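Speaker notes: Linen Standards in Short-Stay Accommodation
Session two, Sandville Hospitality Training Day
Saturday, July 31, 2021
Speaker: Areti Tzavaras. Chair: Stavros Mavromatis

Opening (keep this short)
Thank the chair and the host. Remind delegates that questions will be taken at the end, and that the morning session dealt with washing and drying. The present session begins at the point where the towel reaches the folding table.

Scope
The Koutsoukos properties hold 214 rooms between them. Each room is supplied with bath towels, hand towels and a mat. The revised linen policy came into force in June and applies to all three items. Bed linen is covered by a separate policy and should be referred to the afternoon panel if raised.

The folding surface
State the requirement as written: a flat, cloth-covered surface, cleared before work begins, with one towel on it at a time. Staff at the Vurnonier site asked whether a bare counter would do. The answer is no. Terry slides on a bare counter and the edges drift apart. A plain dark cloth also shows up lint and stray threads, which should be removed before the next towel is laid down.

The fold
Pause before the pictures. Ask delegates to look at the edges and corners of the towel. 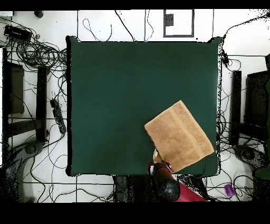
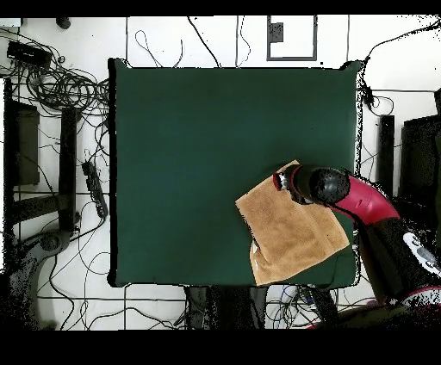

Tan terry towel, folded, on the green cloth.

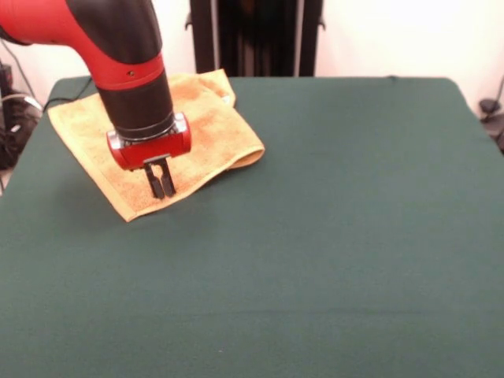
The policy specifies a fold in halves, long edges first. Each fold is to be smoothed from the centre outwards with a flat hand. Corners are then brought together and checked by touch as well as by eye. Where a layer has bunched, the towel should be opened out fully and folded again. Pulling at one corner will shift the fault to the opposite side.

Hems and bands
Stitched hems are to be turned to the inside of the finished fold. Where a towel has a woven band, the band should lie parallel to the front edge of the shelf. Delegates from Zurnness have requested an exception for hand towels. This is under review and no undertaking should be given today.

Dampness
Any towel that feels damp at the table must go back to the dryer. It must not be placed in the middle of a stack to finish drying. Mention the June inspection at Vurnonier, when 42 towels were withdrawn from one cupboard for this reason.

Stacking and storage
Folded edge to the front. Bath towels below, hand towels above, mats on a separate shelf. Stock is to be used from the left and replaced from the right.

Practical exercise
Allow 60 minutes, including changeover. Delegates work in pairs and exchange places halfway through. Dr Mavromatis will circulate. Completed record sheets are to be left at the front desk.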